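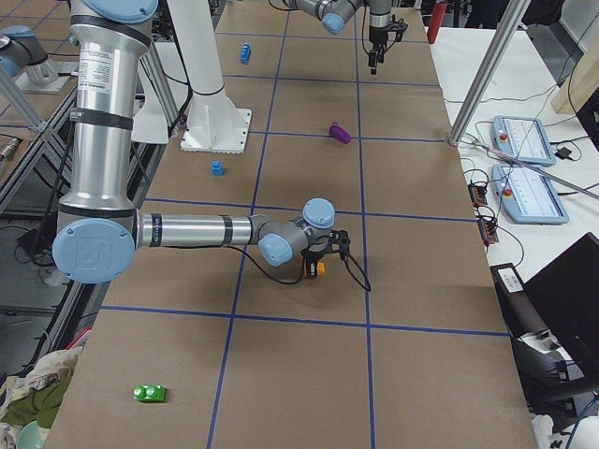

Two-arm sorting bench: what have I left out of the budget?

Posted in Equipment and Purchasing, 13 October 2021

Timothée Leclerc

I look after equipment at a small training workshop in Brelport. We want a second bench like the one in the photo, with two arms over one table and a two-finger gripper picking up small toy parts and moving them between cells. The table top is brown paper with blue tape marking the cells, and we would do the same again as it costs next to nothing.

I have a quote from Lemaire for two arms with their controllers and pendants, and a separate one from Trullard for the grippers. I have to put in one figure for the whole bench by April and I won't be able to go back for more in the same year. My worry is everything that isn't on either quote. Last time we bought a large machine the extras were a nasty surprise, and I was the one who had to explain it.

What I have so far:

Two arms, controllers and pendants (quoted)
Two grippers (quoted)
Table and metal frame (my guess, from a local fabricator)
One laptop
A desk beside the table

The room is on the ground floor and has a concrete floor. The people using it will be trainees with a supervisor. What else should be on the list, and what share of the total should I hold back? Also, is it worth buying the arms second-hand?

8 replies hidden, 3 shown

gantry_pete

Your list is missing the boring half. From the benches I have costed, I would add:

Mounting plates. Ask whether the arm price includes anything to bolt it to. Ours didn't. A plate has to be drilled for the arm's bolt pattern and for your table, and a fabricator will want a drawing.

Cables. Ask Trullard what length comes with the gripper. In your photo the black cable from the gripper loops down over the table top before it goes back towards the forearm. On a new bench I'd pay for clips or a sleeve to keep it along the arm. It is a small cost, but a snagged cable can stop you for a week while you wait for a new one.

Electrics. Get an electrician to look before you order. We needed two new circuits and it took longer to book him than to get the arms.

Risk assessment. Somebody competent has to do it for the finished bench, with the gripper and the parts you will really use. The arm maker's paperwork doesn't cover that. If trainees are using it you may be asked for a scanner or some guarding as well, so find out before you fix the figure. This was our biggest extra.

Spare fingers. Buy a second set for each gripper. Trainees will drive them into the table.

Delivery and unloading. Check if the quote says to the door or to the room.

For the share to hold back, I use 10 per cent of the total when everything is quoted in writing. You have a guess in there for the table and frame, so get that quoted first.

One more thing on the desk. Two pendants, a laptop and the small boards fill it quickly. I would fix proper hooks for the pendants so the stop buttons are always in the same place and easy to reach. Hooks are cheap.

Marlowe B

Second hand is fine, we did it and saved loads. Just make sure they work.

pavine_workshop

I'd be more careful than that about second-hand. We bought one used arm at Pavine and it was a fair price, but the controller was an older version than the one we already had and the two would not share programs. If you want the new bench to match your present one, ask for these in writing before you pay anything:

Hours on each arm
Controller model and software version
Whether the pendant is included and which version it is
Date of the last service and who did it
Whether the licence moves to the new owner

The last one caught us out. We had to buy the licence again.

On the table, don't save money there. Two arms moving at once will shake a light frame, and then your positions drift and people blame the gripper. Our first frame weighed 70 kg and we ended up replacing it with one at 130 kg, bolted to the floor. You have concrete, so bolting down should be simple, but check what is under it before anyone drills.

I agree with gantry_pete about the risk assessment. I would also put in a day of training from the supplier for each supervisor. Lemaire may include it if you ask before you sign. They are less likely to after.

Timothée Leclerc

Thank you, that is very useful. I have added plates, electrics, spare fingers, pendant hooks, the risk assessment and the training. I've asked Lemaire about delivery to the room and about the training day. We will buy new. I am still waiting for the fabricator to price the frame and will post the figure when it comes.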